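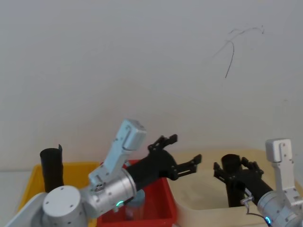

Search this forum Search Advanced search

Color bins for sorting, worth it?

fliew35
I'm setting up a sorting spot against a white wall: yellow bin, red bin, and a wider cream one on the right. Yellow is for things that go back to the kitchen, red is for toys, cream is for whatever is left. Does anyone here use colors only, with no labels?

Grazyna_M
We did from September on. It works if you have two or three bins. Past that people forget which is which. I'd put tape labels on the front anyway.

pginting
Disagree on labels. My kids can't read yet and they learned the colors in a day. Labels peel and leave glue on the plastic.

Grazyna_M
Then draw a cup on the tape. Guests don't know your colors.

arifchin20
I'd worry more about the cream one. A wide bin for leftovers fills up first and then you never empty it. Swap it for a small one.

fliew35
The wide one is the only one that takes the board games flat, so it stays. I might try the tape on yellow.

sutrisno.w
Stand tall cups upright in the bin. If you lay them down they roll under everything else.

pginting
Mine tip over when they stand. Depends on the bin.

Grazyna_M
What gets pen off flat white paint? A damp sponge left a shiny patch on ours.

arifchin20
Baking soda on a soft cloth, light pressure. Try it low down first.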